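Ticket: Sondden sim, arm stops short of the blocks
Opened by: Ningsih Siregar
Status: open, waiting on reply

Hi all! Me again, from the student sorting project. The Bodlow arm in our sim loads fine and homes fine (finally, after the May update), but when I run our pick script it quits with "target unreachable" on 4 runs out of every batch, and never the same ones. I can't see a pattern and I've been staring at it since lunch.

What I've tried so far:
- reloaded the table and blocks from a clean copy
- turned the wrist offset from 90 to 270 and back again, no difference
- dropped the speed to 40 percent, which just made me wait longer for the same error
- asked Urho to run it on his machine, and he gets it too

I grabbed two room views and two from between the fingers.

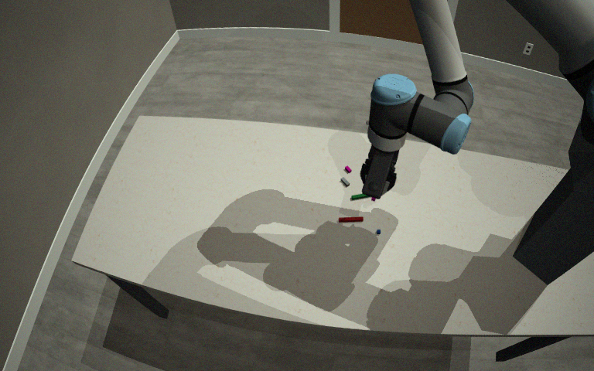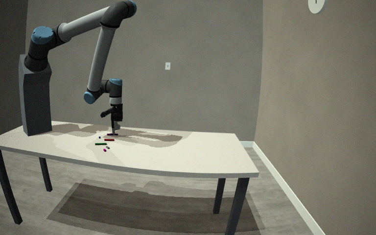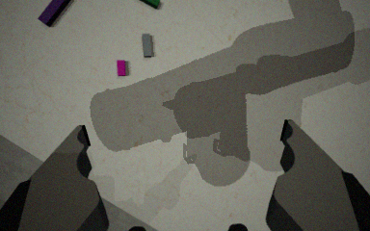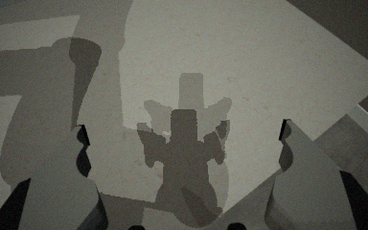

Source: simulator renders, Ningsih Siregar / Sondden student project

The third one is the one that bugs me. The blocks are way up toward the top left, with the purple and green ones running out of view, and I'd like the gripper camera to have all of them before the script picks a target. In the fourth I can't find a block at all, just table and a lot of shadow (so much shadow!). Could the shadows be throwing off the block finder? I haven't tried turning them off yet because I don't know where Funden keeps that setting.

Reply from Urho Heiskanen, 4:40 pm
Lighting tab, second menu. Try it with shadows off, and send me the log from a bad run, please. I want to see which target it had picked when it quit.

Ningsih again: okay, running it now, log coming tonight!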